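Economou Reading Room
Progress report to the Prallden Fund, second period
Prepared by Orestis Psarras

Summary

The reading room reopened in July after the shelving work and has kept its regular hours since then. Cataloging is behind the plan we sent with the application. Spending is within budget. We are asking for one change to the way the remaining money is divided, explained under Budget.

Cataloging

At the end of this period 3498 items had a full record in the catalog. The plan called for the local newspapers to be finished by now, and they are not. Many of the bound volumes turned out to have issues missing or bound in the wrong order, so each one has to be paged through before it can be entered. Prodromos Bakalis has moved from the map drawers to the newspapers to help with this. The maps will wait until the next period.

The pamphlets donated by the Hurkska printing works went faster than expected. They came boxed by year with a handwritten list, and the list was mostly right. Where it was wrong we kept a copy of the original entry in the notes field so that readers using old citations can still find the item.

Shelving and storage

The new steel shelving is in along the north wall. The installer had to come back once to level the bays nearest the door. Two of the bays are shallower than the drawing showed and do not take the large atlases, so those are lying flat on the bottom shelves for now. We have a quote for deeper brackets and have not yet accepted it.

Every volume was dusted before it was reshelved. Red rot on the leather bindings was worse than we noted in the first report. The affected books have been wrapped in paper and marked with a tag, and they can still be requested at the desk.

Public use

The room is open until 5 in the afternoon, with a late opening once a week. Most visitors come for family history. School visits started again, and 15 students from the upper grades used the newspapers for a project on the old harbor railroad. Their teacher asked for a short printed guide to the collection. A draft is done and needs checking.

The Gimix catalog software is working on both public computers. Searches by street name still give poor results when the spelling has changed over the years. We are adding the older spellings by hand as we meet them.

Budget

Shelving came in slightly under the quoted price. Archival boxes cost more than we allowed for, and we will need a second order before the maps can be moved. We would like to transfer the unspent shelving money to the supplies line. The total grant would stay the same. A revised table is attached to the email that carries this report.

Next period

Newspapers come first, then the maps. We also need to settle the question of the brackets and print the guide for schools. Please let us know about the transfer before we place the box order, as the supplier holds the quoted price for 2 months.
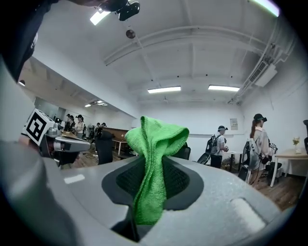 If the transfer is approved, the boxes will be ordered in the larger size, and the wrapped leather volumes will go into whatever is left over once the maps are done.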